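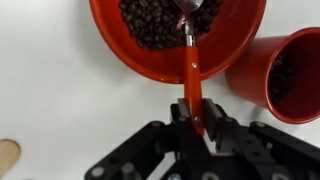
## 3. Setting up the Honberg grinder for the first time

Read section 2 first if the unit is still in the box. Everything below assumes hopper on, drip tray in, power cord NOT plugged in yet.

**You need**

- the grinder, obviously
- a kitchen scale that reads grams
- a spoon
- a bag of beans you don't care much about (first batch is for seasoning the burrs, you won't drink it)
- the small brush from the accessory bag

### 3.1 Seat the upper burr

1. Lift the hopper straight up. Don't twist.
2. Turn the collar counterclockwise until it stops, then lift it out.
3. Check the burr chamber for foam. Packing foam sheds and a crumb of it will throw off the grind.
4. Brush the threads. Dry brush only.
5. Put the upper burr in with the red dot facing the front. It drops about a finger's width when it's lined up.
6. Collar back on, clockwise. Stop when it gets snug.

**Caution:** burr edges are sharp. Hold it by the outer ring.

**Note:** units sold with the Zadex collar have no red dot. Look for the notch and line it up with the power switch.

### 3.2 Find the zero point

Do this before any beans go in. Empty chamber, empty hopper.

1. Plug in. Switch on. Motor should sound even, no scraping.
2. With the motor running, turn the collar clockwise one click at a time.
3. Stop at the first light chirp. That's the burrs touching.
4. Back off 2 clicks right away.
5. Switch off, unplug.
6. Loosen the dial screw, slide the dial to 0, tighten the screw.

**Caution:** never leave it running on the chirp. A second or so is fine, longer dulls the edges. Not covered by warranty.

Missed the chirp and the motor stalled? Unplug, turn the collar back a full turn, wait for the motor to cool, start over from step 1.

### 3.3 Season the burrs

New burrs grind uneven. Run the cheap beans through first.

1. Set the dial to the middle.
2. Pour the beans into a wide bowl and go through them with the spoon. Looking for stones, twigs, anything pale and hard. Stones kill burrs.
3. Spoon beans into the hopper up to the line. Lid on.
4. Plug in, grind the whole hopper. Let it rest a few minutes.
5. Repeat untill the bag is gone.
6. Throw the grounds out or put them on the compost.

**Note:** very oily dark roasts will clump at the chute. Tap the side of the hopper, don't poke anything down there while it's plugged in.

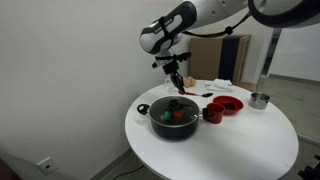 ### 3.4 Dial in for your brewer

Starting points only. Your beans will want something else.

| Brewer | Start at | If bitter | If sour |
|---|---|---|---|
| Moka pot | low third | coarser | finer |
| Soliman pour-over cone | middle | coarser | finer |
| French press | high third | coarser | finer |

1. Weigh one dose. Write it down.
2. Grind, brew, taste.
3. Change the dial by one click. One – not three.
4. Grind a spoonful and toss it. Old grounds sit in the chute and you'll be tasting the last setting otherwise.
5. Brew again, same dose, same water.

Only move the dial finer with the motor running. Going coarser is OK either way.

### 3.5 Static and mess

Dry winter air makes grounds stick to everything. Stir one drop of water into the beans with the handle end of the spoon before they go in the hopper. One drop. Wet beans rust the burrs.

Catch cup not sitting flat? Check the drip tray feet, they pop out in shipping. Push them back in from below.

### 3.6 Cleaning schedule

- After each use: brush the chute, empty the catch cup.
- Weekly: hopper off, wipe with a dry cloth. Oil film goes rancid and you will taste it.
- Monthly: burrs out, brush both, brush the threads. Gellow cleaning tablets are fine in here, follow the packet, then run a spoonful of beans thru and discard.
- Re-do the zero point (3.2) every time the burrs come out.

**Caution:** no water on the burrs, no dishwasher for anything except the hopper lid and the catch cup.

### 3.7 Error lights

- **Slow blink** – hopper not seated. Lift and reseat.
- **Fast blink** – motor too hot. Unplug, wait, try a coarser setting.
- **Solid red** – jam. Unplug first, then hopper off, burr out, clear it with the brush.
- **Solid red after clearing** – code 581 on the service sheet. Stop using it and see section 7.

Replacement burrs are part no. 2000, sold as a pair. Don't mix an old one with a new one.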